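When a Robot Hand Won't Let Go
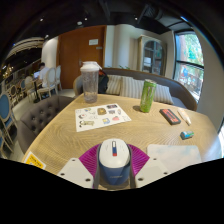

Reading time: 3 minutes

Have you ever carried something breakable across the kitchen, maybe your grandma's favorite teacup, and squeezed it a little harder than you needed to? Your fingers probably told you so right away. They're very good at that! Your skin is full of tiny sensors that feel pressure, and they send messages to your brain all day long, even while you're busy thinking about lunch.

Robot hands need to learn about squeezing too, and sometimes the lesson goes wrong. This is the story of one time it did.

Look at the two bright magenta fingers holding the computer mouse. They have thin ribs inside them, a bit like the bones in a fish's fin. Fingers made this way are often bendy, so when they press on something round, they curve and hug it. That's handy for a mouse, which has a smooth, rounded top and hardly a flat place on it to grab.

Back in April, a team at a small workshop called Firnthorpe was practicing with fingers of this kind. Their job that day was simple: pick up a mouse, move it across a table, and set it down. The first tries went beautifully. Then the gripper picked up the mouse, carried it to the right spot, and just kept holding on. The motor was humming. The fingers went on squeezing, tighter and tighter, until there was a small, sad crack, and the mouse's scroll wheel never rolled properly again.

Lamduan Panyasiri was standing closest, and she did exactly what she had been taught. She didn't reach in to rescue the mouse (although she says she badly wanted to, as it was her own mouse). She kept her hands back and pressed the stop button, and the motor went quiet.

So what happened? Jirayu Saengthong spent the afternoon finding out. A gripper like theirs has a sensor that tells the computer how far apart the fingers are. The wire to that sensor had worked itself loose, just a tiny bit, the way a loose tooth wiggles. The computer kept getting an old message that said "the fingers are still wide open." Well, if you thought your hand was wide open, and you were supposed to be holding something, what would you do? You'd close it some more! And that's what the computer did, over and over.

Engineers call this a sensor fault. The robot wasn't angry or being naughty. It was following its instructions with the wrong information.

The team made some changes afterward. They clipped the wire down firmly. They added a rule to the program that says if the motor has been pushing for 3 seconds and the fingers don't seem to have moved, stop and call a person. They also set a limit on how hard the motor can ever push, whatever the sensor says.

If you ever get to visit a robot at a school or a museum, keep your fingers, hair and sleeves away from the moving parts, and ask a grown-up where the stop button is before anything is switched on.

Words to know

Gripper: the part of a robot or tool that holds things.
Sensor: a part that measures something, such as pressure or distance.
Fault: when a part stops working the way it should.

Written by Buppha Nuchit
Oct 30, 2025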